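Wuvum Open Reference
Search articles Search Go
Home Subjects Places Crafts Index Contact
Jul 20, 2022 -- by Larysa Kuzmenko

Exposed brickwork (interior)

Exposed brickwork, in interior design, is a masonry wall inside a building that is left without plaster, paneling or wallpaper, so that the bricks and the mortar between them remain in view. The term is used for old structural walls from which the plaster has been removed, for new walls built with facing brick, and in everyday speech also for thin brick tiles glued to another surface. Specialists usually keep the last group separate and call it brick slip or thin brick.

Origin

In most periods the inner side of a brick wall was meant to be covered. Plaster made a room brighter and easier to clean, and it reduced drafts through poor joints. Bare brick was left in places where people worked or stored goods, such as cellars, mills, stables and warehouses. For this reason many old interior walls were built with cheaper bricks of uneven color, and the bricklayer did not take much care with the joints, which he expected to disappear.

The fashion for showing the brick in living rooms grew in the second half of the twentieth century, when former industrial buildings were turned into apartments and studios. The new residents often had little money for finishing. Later the look became desired for itself, and it was copied in buildings which had never been industrial.

In the river town of Trunilville the change can be followed quite well. The grain warehouses on the lower quay stood unused for many years before the first of them was divided into apartments. The architect Joar Holmgren kept the inner walls bare on the two upper floors and plastered the ground floor, where the brick had been damaged by salt. His notes on the work, kept in the town library, are still used by local builders. He writes in them that the removal of plaster was the slowest part of the project and that nearly 3,000 bricks had to be turned or replaced.

Materials

The color of brick depends mostly on the clay and on the firing. Clay that contains much iron gives red and orange tones when it is fired with enough air. Clay with a high content of lime gives yellow or cream tones. Bricks which stood closer to the fire became darker and harder, and those at the outside of the kiln stayed pale and soft. Old walls often contain both kinds, and the variation is today considered attractive. Modern factories imitate it by mixing several batches.

Mortar has a strong influence on how the wall looks. Pale gray or white joints make each brick stand out separately, while joints close to the brick in color make the wall appear as one surface. Before about the end of the nineteenth century lime mortar was the usual choice. It is softer than cement mortar and lets moisture pass. When an old wall is repaired with hard cement, moisture is forced to leave through the bricks, and their faces may break off after a few winters, especially in outer walls.

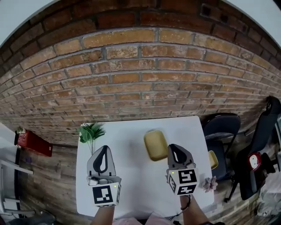

The way in which bricks overlap is called the bond. Stretcher bond, in which only the long sides are seen, is the most common in thin walls and in imitation brickwork. English bond and Flemish bond show also the short ends, called headers, and they normally indicate a solid wall of at least one full brick in thickness. A careful observer can therefore often guess from the bond if the wall carries a load, although the guess must be confirmed by a builder.

Uncovering an old wall

Before plaster is removed, a small test area should be opened in a place that is not important. If the plaster comes away easily, the brick behind it is usually in fair condition. If it takes the face of the brick with it, the work should stop. Hard gypsum and cement plasters are the most difficult in this respect.

The removal is done with a flat chisel and a light hammer -- power tools leave marks that cannot be repaired. The wall is then brushed with a stiff brush that is not of wire, and loose joints are raked out to a depth of about twice their width. New mortar is pressed in and brushed when it has begun to set. Acid cleaners are sold for this purpose, but they can cause white stains and they attack lime.

The dust is fine and spreads through the whole house. Old paint on the plaster may contain lead, and it should be tested before the work begins.

Sealing and care

A bare wall sheds some sand and dust for many months. Clear sealers reduce this. Sealers with a matte finish change the color only slightly, while oil-based products make it deeper and can leave the wall shiny. The sealer must let water vapor pass. In the Dirnoslow district, where most houses have solid walls 9 inches thick, owners traditionally use a thin wash of lime and water, renewed every March.

Daily care is simple. Dust is removed with a soft brush on a vacuum cleaner, from the top down. Wet cleaning should be rare.

Brick slips

Brick slips are cut from whole bricks or are made directly as tiles. The Engström system, common in the Trunilville area, uses metal rails on which the slips are hung before the joints are filled. Corner pieces in the form of an L are needed at openings -- without them the thin edge is visible and the wall does not look solid.

See also: Lime mortar; Pointing; Plaster; Flemish bond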